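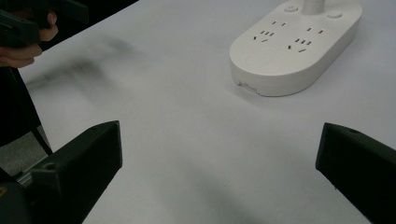 White strip, white table. Gripper fingers at the bottom, strip further off.

Detector finds the power strip but the pose flips end for end
posted in Perception and Planning

Polyxeni Triantafyllou
Hello all! I'm having a great time with this project but I've hit a wall. I'm training a small pose estimator on wrist views so the planner can line up a plug with an outlet. The strip is a rounded oval thing with four outlets on top, two with two pins and two with three, and a post and a pair of round buttons towards one end.

The mask is lovely, even white on white. The trouble is the angle. Some of the time the pose comes out turned by half a circle, and the planner then heads cheerfully for the wrong end. My set has 2,186 labelled views and I train with random rotation. I'm using Moschos for labelling and the Lirkow planner, both on default settings. Is it a data problem or a maths problem? The shadows on the table also worry me, especially the big soft one from the hand and gripper at the upper left.

Ondow
Bit of both, I'd say, and it's a really fun one to fix!

From far away your network is mostly looking at the outline, and an oval looks the same if you spin it by 180 degrees. If you regress a single angle, it gets pulled between two answers that both fit the shape. So stop asking it for an angle. Ask for keypoints instead: the centre of each outlet, plus the two buttons, plus the foot of the post. Give every one its own channel and never let the labels swap. Then fit the pose to those with PnP and RANSAC, using measured positions from the real strip.

The outlets on their own may be ambiguous if they're small and blurry, but the buttons and post sit at the far end in your view and break the tie beautifully. There's also a little notch or label on the side wall by the near end. I'd add that as an extra point when it shows and mark it as hidden when it doesn't.

Check your augmentation too. If you flip left to right, you're teaching it a strip that doesn't exist. Rotation is fine as long as the keypoints rotate with the pixels. I lost a whole Monday to a flip I'd forgotten was switched on.

Sorkgate
more data. also turn the exposure down, white plastic blows out and you lose the slots

Polyxeni Triantafyllou
Ondow, the flip was on!! It's a default in my loader and I never looked. Keypoints next. Do I need to mask out the gripper fingers as well?

Ondow
Ha, welcome to the club. Yes, a fixed mask is fine if the fingers are always open by the same amount when you take the estimate. If they move, render the mask from the joint reading. For the shadows, paste soft dark blobs over your training views at random, which is cheap and works a treat. And have the planner wait for 12 frames that agree before it commits to an end. Do post the results, I'd love to see them!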